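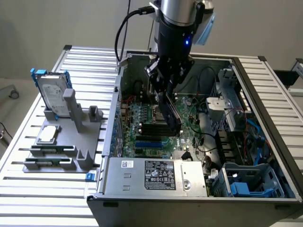 Pellamlow to open electronics drop-off site in May

Residents of Pellamlow will be able to get rid of old computers, televisions and phones without leaving town when a new drop-off site opens in May at the former bus depot on Virnberg Road.

The town council approved the site at its last meeting, along with a contract with Flemia Recycling to haul the material away and process it. The contract runs for three years.

Until now, people in Pellamlow have had to drive to the county transfer station in Gilani, a round trip of 63 miles, or wait for the collection event held each fall in the high school parking lot. Last year's event was called off early when the trucks filled up before noon, and many residents were sent home with their items still in the car.

The new site will take desktop computers, laptops, monitors, televisions, printers, phones, tablets, game systems, cables and small kitchen appliances. It will not take refrigerators, air conditioners, smoke detectors or anything that contains oil. Loose batteries will be accepted if the ends are taped.

Most items will be free to drop off. There will be a charge of $20 for each older tube television or tube monitor, which the town says covers the cost of handling the leaded glass. Payment will be by card only. The fee at the county station is the same.

Each household can bring up to seven items per visit. Businesses, landlords and schools will not be able to use the site at first. The public works department said it would look at adding a commercial day after the first summer, depending on how quickly the containers fill.

Drop-off hours will be 8 a.m. to 2 p.m. on two days a week, with one of them on the weekend. The exact days have not been set. The department expects to post them on the town website and mail them out with the April water bills.

Proof of residence will be required. A driver's license, a water bill or a lease will be enough. People who live outside the town limits but pay the town for trash pickup can also use the site.

Flemia will sort what comes in at its plant in Virnberg. Computers that are new enough to be used again will be tested and sold, and the rest will be taken apart for metal, circuit boards and plastic. Under the contract, the town gets a share of the money from resold equipment. The budget prepared for the council does not count on any income from that source.

The department is asking people to erase their computers and phones before bringing them in. Flemia is required to wipe or shred every drive it receives, but the town will not be responsible for data left on a device. Residents who would like to keep a hard drive can remove it at home, and the computer will still be accepted without it.

Work on the depot began last month. The old fuel pumps are already gone, and crews still have to repave the entrance, put up a fence and install a roof over the loading area. The town will spend $75,000 on the project, most of it from a state waste reduction grant. The remainder comes from the public works budget.

Cars will enter from Virnberg Road and leave by the alley behind the fire station. Some neighbors told the council they were worried about traffic backing up on weekend mornings, and the plan was changed to move the check-in booth farther from the street. Left turns into the site will not be allowed.

The fall collection event will go ahead this year as a backup. Paint, pesticides and motor oil will still be collected only at that event or at the Gilani station.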